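Can a Machine Put the Files Away Yet? Notes on Cabinets, Binders and Other Small Chores

Workshop and Office Tips, by Carola Reuter

Readers of this page ask every few months whether a robot can take over the tidying yet. For floors, yes, within limits. For anything with a door, a shelf and an assortment of objects that have to go back in, the answer depends on how the cupboard is set up. The notes below apply whether the work is done by a machine or by a new hire.

Start with the container

A box file is harder to handle than it looks. It is wide for one hand, the sides are smooth, and an empty one tips when pushed off center. A file in shiny wrap is worse. Cameras lose the edges in the glare, and fingertips slide on the film. If a machine is going to do the shelving, take the wrap off first and put a matte label on the side that faces out. 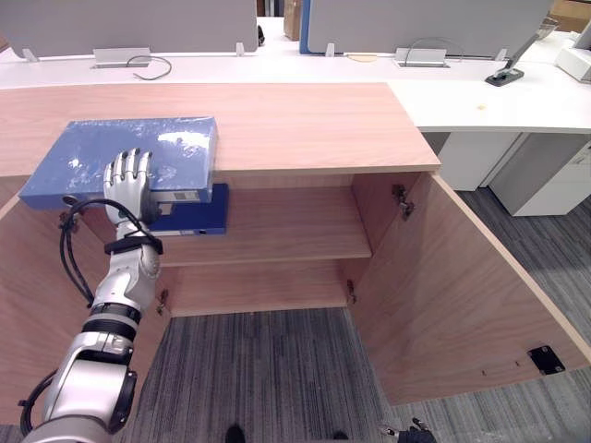

Robot hand against a wrapped box file, upper compartment of a low cabinet.

Pushing with flat fingers works for the last inch or so of travel, provided the file is already square to the shelf. It does not correct a tilt. A person fixes a tilt by lifting the front corner with the other hand, usually without noticing. A two-armed machine has to be told to do the same, and there must be room for the second hand inside the opening. Leave 2 inches of clear height above the tallest file. Less than that and the knuckles meet the underside of the top panel before the file is home.

Doors and locks

Swing doors cause more failed runs than the files do. Open them fully before the job starts and make sure they stay open. A door that drifts back a few degrees will catch a forearm or a cable on the way out, and most machines read this as having reached the shelf. A cheap magnetic catch or a rubber wedge is enough.

Check the hinges at the same time. If a door drops when it is opened, turn the height screw until the gap along the top is even, then tighten the mounting plate.

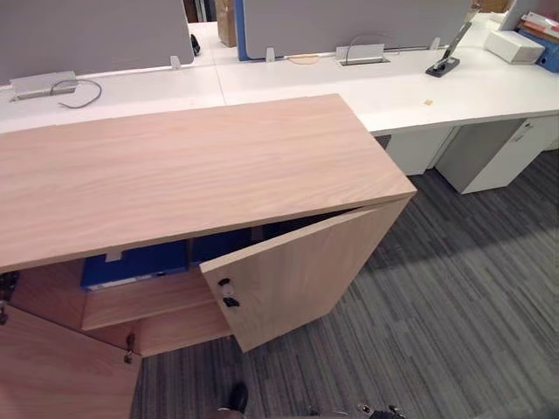 My own trials were at the Halum office in February, with Libor Beneš running the machine and me keeping the log. We made 89 attempts at one task: pick up a binder, place it on the upper shelf, let go, back out. Roughly two thirds ended with the binder fully inside the cabinet. Most of the others stopped with the spine over the front edge. Low cabinets with a key standing in the door lock need a separate check, as the head of the key projects from the panel at the height where a sleeve or cable passes. Take keys out and hang them elsewhere. Laying binders flat gave better results for us than standing them up, because a flat binder cannot topple when the hand lets go. It wastes space, and a full shelf of flat binders is a nuisance for whoever needs the bottom one.

Speed

Slow down near the shelf. Hongmei Ye at Wollato sets a crawl speed for the final approach and leaves the long moves at full pace. We copied her settings and lost 15 seconds per binder. The number of dropped binders fell enough to pay for it.

Wrist cameras are of little use while the arm is swinging. Let the arm settle before asking it to find an edge. 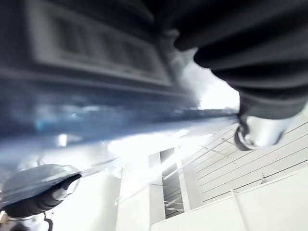
The same pause helps with thin plastic, such as document sleeves and bags. Film moves in the air after the arm has stopped, and a grip planned too early closes on a fold. Wait 2 seconds, look again, then close.

What to hand over now

Moving identical containers between fixed places is realistic. So is sliding binders onto an open shelf that has been cleared beforehand. Sorting loose paper is not, nor is working a stiff key. Riaan Coetzee wrote to say that his machine at Zeman turns keys without trouble. I would like to see it do so on a cabinet with a worn lock.

For a shop floor, replace doors with open racking wherever dust allows. Mark the shelf positions with tape and keep cables off the floor in front.

Next month: drawer runners, and when to grease them.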